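Sport and Exercise Studies, Unit 4
Coming Back from Injury: Notes for Basketball Coaches
Handout 3, prepared by Tegan Hinds
November 23, 2020

These notes go with the third session. Read them before the practical and bring a printed copy. The material on ankle taping is in Handout 2 and is not repeated.

1. What we mean by a return

Coaches often talk about a player being "back" as if it were a single day on the calendar. For this course we split it into stages. A player can be back in the building, back in training, back in games, or back at the level they played before the injury. Each stage has its own decisions and often a different person making them.

The coach does not clear a player. Medical clearance comes from the doctor or physical therapist in charge. The coach decides how to use a player once clearance has been given, and how much of practice the player takes part in before that, within the limits set by the medical staff.

Write the stage down. When Bevan Rakena coached the Rurkidis women's team, he kept one sheet per injured player with the current stage, the limits in force, and the name of whoever set them. Assistants could check it without having to ask the player, who may give the answer she wants to be true.

2. Time away from the team

A long layoff changes a player's day more than people expect. Practice, travel, team meals and film all drop away at once. Players who go through months of rehab often say the exercises were easier to handle than the empty hours between them.

Ordinary routines matter here. Getting up at the same time, eating regular meals and looking after general health all help keep a structure in place. Dental care is one that slips in the off-season and during injury, and we cover it with mouthguards in Handout 5. 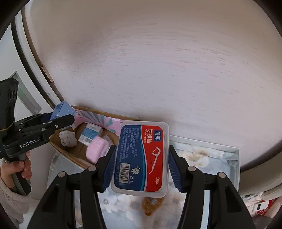
Dental floss picks in a clear plastic box.

Keep the injured player involved where you can. Some jobs that have worked:

Charting shots or turnovers during a scrimmage
Running the clock
Watching film with the point guards
Sitting in on the scouting meeting

Ask the player first. Some want to be on the bench for every game and some find it hard to watch. Tane Kingi missed a full season at Bustamante with a knee injury and told this class last year that he stayed away from home games until December, then asked to come back and help with the guards. His coach let him choose, and he still thinks that was the right call.

3. Shooting during rehab

Many players can shoot well before they can run or jump. This is useful, but it causes problems if it is not planned. A player who stands in one place and shoots for an hour is loading the same joints over and over, and may change the shot to protect the injury without noticing.

Start with form shooting close to the basket, feet flat, if the medical staff allow standing work. Set a number of shots before the session and stop when it is reached. In the sample plan we use in class, the first week is 20 form shots per session. The plan builds to 300 shots, including movement, over the full program. These numbers are for the classroom exercise only — a real plan is set with the physical therapist.

Record makes and misses, but do not post them. Comparing a rehab session with the player's old numbers does no good in the early weeks.

Film from the side at least once a week. Look for a shorter knee bend, a lean away from the injured leg, or a landing on one foot. Any of these should be passed on to the medical staff before the shot count goes up.
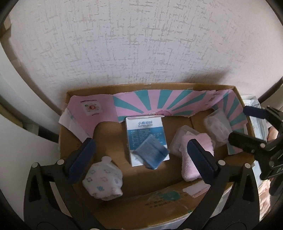 4. The first games

Agree on a minutes limit before tip-off and give one assistant the job of tracking it. The limit holds in overtime and in close games. If the player is feeling good at the end of the limit, that goes in the notes for next time.

A common starting point in our case studies is 10 minutes, split across both halves. Long stretches on the bench between shifts are a problem, so plan for a bike or a space behind the bench where the player can keep moving.

Expect the timing to be off. Passes arrive early, rotations are late and fouls go up. Review two or three clips with the player after the game and leave the rest.

5. Talking to the press and to parents

Give the stage and nothing else. "She is practicing with limits" is enough. Do not guess at a date. Ibrahim Eze's case study on the Zareck boys' team (course reader, page 117) shows what happened when a coach named a return game in an interview and the player felt he had to make it.

With players under 18, speak to the parents before any public statement goes out.

For the next session

Read the Zareck case study and make notes on who made each decision.
Fill in a stage sheet for the player in the Pralero scenario.
Bring athletic shoes, as we will be on the court for the second hour.

Trudy Te Moana will lead the practical. Questions about the written assignment should go to Tegan Hinds.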